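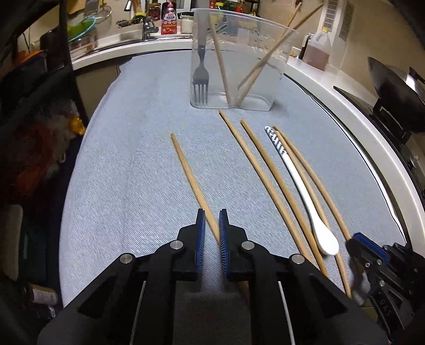
Kitchen & Table > Utensil Storage

Sotberg Clear Utensil Container, Tall

I sell a lot of fancy crocks in this shop, and the one I reach for at home is this plain clear plastic one. It's a rectangle, it's taller than it is wide, the rim is rounded so it doesn't dig into your fingers, and you can see straight through it to whatever you're hunting for. After years of tipping out a ceramic jar to find one fork - you get the idea!

Chopsticks are the real test for any holder. They're long and light, and in a wide jar they slide all over the place. In this one they lean against the rim with the ends sticking well up, so you can grab a pair without fishing around. Forks fit fine too. I put mine in tines down (my mother would disagree) so I'm always picking them up by the handle.

Size and care

The tall size stands 183 mm high. There's a short one, but I stopped carrying it because everything fell out of it. Wash it by hand with a soft sponge - the rough side of a scrubber will cloud the plastic, and I have one at home to prove it. I let mine drain upside down overnight. If you fill it with heavy serving spoons, spread them around the sides a bit or it gets top-heavy.

What goes in it

The container comes empty. The wooden chopsticks are the Doment ones, which we sell separately, and they have a nice thick end that's easy to hold. The white spoon with the diagonal stripes on the handle is from Dağdelen, and I get asked about it more than anything else on this page. Yes, we have it! It comes and goes, so if it shows as sold out, try again on a Tuesday when I update the stock. 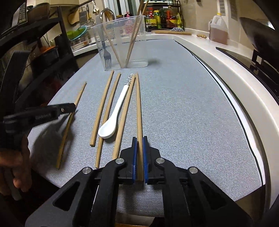

Striped spoon and wooden chopsticks, laid out on a woven mat.

I like to lay everything out on a mat before it goes back in the container. You spot the chopstick with the split tip that way, and you can match up your pairs if you're fussy about it. I'm a little fussy about it.

Ordering

Item no. 229, sold singly or as a set of 3. The set works well if you want to keep chopsticks, forks and cooking spoons apart (I don't manage it for longer than a week). Orders are packed by Domingo Navarrete, who wraps things like they're going to the moon, so please open the box gently and save the paper. If you'd like a Kitel drip tray to go underneath, add a note at checkout and we'll send it in the same box.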